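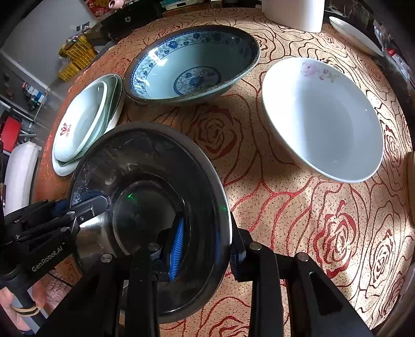 *Stainless steel bowl with a blue-bristled brush inside. Streaks and whitish marks on the inner wall.*

# Removing water marks from stainless steel bowls

Whitish marks on the inside of a steel bowl are usually limescale left behind by evaporated tap water. Washing-up liquid does little to them. A mild acid dissolves them, and a brush lifts what remains. The method below is the one used for the mixing bowls in the Werside kitchen, where the water is hard.

## You will need

- White vinegar or citric acid
- Washing-up liquid
- A brush with synthetic bristles
- A soft sponge or cloth
- A dry tea towel
- A table cover you do not mind splashing

Do not use steel wool, scouring powder or bleach. The first two scratch a polished rim, and bleach can pit the metal.

## Method

1. Wash the bowl in warm water with washing-up liquid. Acid does not reach scale through a film of grease.
2. Rinse, then pour in 105 ml of white vinegar and the same amount of warm water. If using citric acid, dissolve 18 g in one litre of warm water and use enough to cover the base.
3. Tilt the bowl and turn it slowly so that the liquid wets the whole inner wall. Leave it for ten minutes, turning it again halfway through.
4. Brush the wall from the rim downwards. Stand the bristles upright against the metal and use short strokes. Heavy pressure bends the bristles flat and reduces their effect.
5. Brush the join between the wall and the base separately. Scale is thickest there on most bowls, as the last of the water collects in it.
6. Pour the liquid away and rinse under running water.
7. Wipe the rim, inside and outside, with the sponge.
8. Dry at once with the tea towel. A bowl left to drain will mark again.

## If marks remain

Repeat steps 2 to 6 once. For stubborn patches, lay a cloth soaked in neat vinegar over the mark for 2 minutes, then brush and rinse.

Rainbow-coloured patches are heat tint and not scale. They respond to the same treatment but may need a second pass. Dark streaks that wipe off on a white cloth are metal residue or old grease, so go back to step 1.

## Porcelain on the same table

Keep glazed porcelain away from the steel while you work. Contact with a metal rim leaves grey lines on the glaze. Gilded or hand-painted pieces should not be put in the acid solution at all.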